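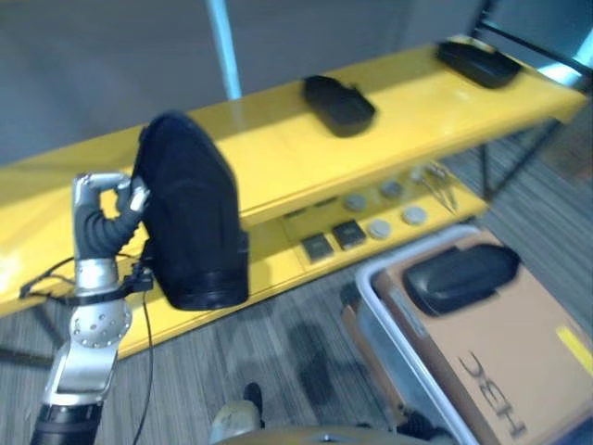 Arm with one of the black padded pieces, yellow shelves behind

From: Omid Shahbazi
To: floor-list
Subject: Re: Re: arm on the yellow shelves, what happens to the pick shift

Quick one before I go back in, sorry for the typing.

On Aug 6 or so Stulier wrote:
> Can somebody at Prisinwood tell us what the arm does to people's hours? We have the
> same shelves and the same padded parts, and our manager wants one by
> winter. Folks here are asking me and I have no answers. Also do you still
> need a person on the small stuff?

Hours first. No hours cut so far. What changed is what's in them. Used to be 6 of us on picking, two shifts. Now it's 5 and one moved over to returns, her choice, same pay. I asked for that in writing and got it. You should too – before the thing is bolted down, not after.

The padded black pieces are the arm's job now. Good riddance, my shoulders say. We moved 309 of them last month and I lifted maybe a handful. Picture up top is the top shelf work. Bottom shelf, the little discs and tiles and so on, still ours. So yes, you need a person on the small stuff, at least the way we run it.

What's worse: the waiting. You can't just reach in and grab a part when the arm is going, you stop it, wait, take your part, start it again. Doesn't sound like much. By 3 pm it is. Arabzadeh wants a second set of shelves on the far side so we can work without stopping it, no answer yet.

Also the talking. Two people on a shelf talk. One person and an arm, not so much. Grinau brought this up at the August meeting and got some laughs but I think he's right, the new guy learned alot less in his first weeks than I did in mine.

Training was 2 mornings. Not enough. Ask for a week. Ask who gets called when it drops something at night, and wether that person gets paid for picking up the phone. We forgot to and it's a mess.

I can send the pay letter with names taken out, write me off list. Won't be at my desk till after lunch.

Omid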